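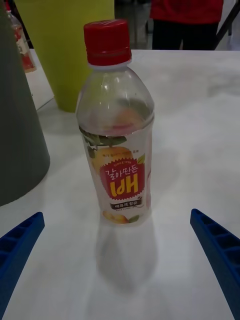 4. How a drink stops being somebody's

I came to this part of the study thinking it would be about food. Most of what has been written on shared fridges is about food: the labelled lunchbox, the vanished yoghurt, the note on the door in capital letters. So when I sat down with the first batch of diaries from the Hulme kitchens I went looking for lunchboxes, and what I got was bottles. Pages and pages of them. People will leave another person's curry alone for a fortnight and feel quite settled about it, but a half-finished bottle of something on the worktop seems to nag at them from the moment they walk in.

I should say again who the people are, as the last section was mostly about the buildings. There were 50 diary keepers spread over four shared kitchens, all of them in workplaces where the staff come and go at different hours. They wrote in the diary whenever they noticed an item that had no obvious owner, and they kept it up for six weeks (a few went on longer because they'd got into the habit, and I've used those entries only for colour). The entries went in through Memier, which is the same diary app we used in the pilot. Soon-im Kwon and I read everything separately and then argued over it, sometimes for a whole afternoon.

4.1 The bottle as a problem of reading

A lunchbox with a name on it is easy. A carton of milk is nearly as easy, as every kitchen we looked at had some sort of rule about milk, even where the rule was only "don't be the one who finishes it". A drinks bottle sits outside all that. It's bought by one person, usually drunk by one person, and carried about all day, so it turns up on desks, windowsills, the top of the photocopier and meeting tables as well as in the fridge. Wherever it turns up it asks the same question, and people told me again and again that they try to answer it by looking.

What do they look at? The level comes first. A full bottle with its cap on belongs to somebody, everyone agreed on that. An inch left in the bottom is rubbish, and everyone agreed on that too. The trouble is everything in between, and the worst trouble of all is at the top end. Figure 4 is a good case to think with: a clear bottle, red cap on, standing upright on a pale tabletop, with the liquid up to roughly the shoulder and the neck empty. Is that a bottle somebody has had one mouthful from, or is it simply as full as it was when it was sold? I showed it to people in the follow-up interviews and they split on it straight away, with a good deal of feeling on both sides. Those who took it for a new bottle said of course it was someone's and they'd leave it. Those who took it for an opened one were, oddly, even more sure they'd leave it. One woman said she would rather drink from the mop bucket.

So both readings end with the bottle staying exactly where it is, but they give it very different futures. A new bottle that nobody claims can be given away, or put back in the fridge for visitors, or (this happened at the Iviron building more than once) quietly drunk by whoever is on the late shift. An opened bottle can't be passed on to anyone. It can only wait for its owner or go down the sink, and pouring it away is a thing somebody has to decide to do.

4.2 Caps, labels and the look of the stuff inside

Jae-hoon Yoon, who ran the interviews at Iviron, noticed before I did how much people talked about caps. A missing cap settles things at once. "If the lid's gone, they've gone," as one of his interviewees put it, and that phrase got passed round our office for months. A cap that is on keeps the claim alive. Several diary keepers said they'd twisted a cap gently to feel whether the seal had been broken, and then felt guilty about having touched it, which tells you something about how far a drink counts as part of the person it belongs to. I've never seen anyone feel guilty about touching a stapler.

Labels did less than I had expected. I'd assumed people would use the brand to work out the owner, in the way you might recognise a colleague's mug, and in the smallest kitchen that did happen. Elsewhere the label mattered mostly for what it let you see. With a solid wrap you have to pick the bottle up or tip it to find out how much is left. With the see-through sort, where the artwork is printed on a mostly clear label, you can judge from the doorway. People liked that. They could form a view without being caught handling the thing.

Then there is the drink itself. Water was treated very lightly - poured into plant pots, mostly, with no entry in the diary beyond a word or two. Dark fizzy drinks were given a day or so and then judged flat. The drinks that produced the longest entries were the pale, slightly cloudy ones, the sort you can see in Figure 4, where there's hardly any colour to go on and the contents could be a perfectly ordinary soft drink or could be something that has changed its mind since it was opened. I can't tell from looking which it is and neither could anyone else. "Is it meant to look like that?" appears, in nearly those words, in the diaries from every kitchen. Napaporn Duangkaew, who worked on the coding scheme with us, wanted a separate code for it, and I resisted for a while on the grounds that we had too many codes already. She was right and I gave in.

4.3 Seven ways of letting go

We ended up with seven codes for what people did about an unclaimed drink. I won't go through them all, as the full list is in the appendix and some of them are rare, but the ones that did most of the work are worth a few words.

Shifting is the commonest. The bottle gets moved a short way, from the middle of the table to the edge, say, or from the edge to the windowsill. Nothing is decided. But a bottle that has been shifted looks less owned than it did, so the next person feels freer to shift it again, and after a few rounds of this it has arrived next to the sink without anyone having thrown it out. I find this one very endearing, I'll admit, and I've done it myself with a bottle of squash that I later learned was mine.

Asking the room is the next. Somebody holds the bottle up and says "Whose is this?", usually to people who plainly don't own it. The question is a kind of public notice. Once it has been asked, the asker has a witness, and the bottle can go. Eun-seong Ko pointed out that people in the quieter kitchens did it even when there was only one other person there, and that the answer was often just a shrug, which seemed to be all that was needed.

Waiting for the cleaner is the one that caused some ill feeling. It came up a lot in the entries written late in the day, and the two cleaners who kept diaries for us were rather sharp about it, with good cause. They had been told never to throw away anything that might belong to staff, and the staff were leaving things out on the understanding that the cleaner would throw them away. A bottle could be stuck like that for days. One of the two wrote that she had dusted round the same orange juice so many times she'd started saying good evening to it.

4.4 What the Bukano kitchen did differently

Bukano is a small print workshop, and it's the one place where none of this seemed to bother anybody. They have a shelf by the back door. Anything left out when the last person locks up goes on the shelf, whoever it belongs to and however full it is, and anything still there by the end of the next day is poured away. Ok-hee Shin, who does the accounts there and kept one of our fullest diaries, thought we were making a great fuss about very little. Her entries mostly say "shelf".

I was tempted to hold Bukano up as the answer, and a reviewer of an earlier draft asked me to. I'm wary of that. The workshop staff all keep the same hours and eat together, so the owner of any given bottle is nearly always standing within earshot. Iviron has shift workers who never meet. When we talked the shelf over with people there, the first worry raised was that somebody would come in at night, find their drink on a shelf with other people's leftovers, and take it as an insult. I think that worry is sound, and I come back to it in the next section when I look at notes and who feels able to write them.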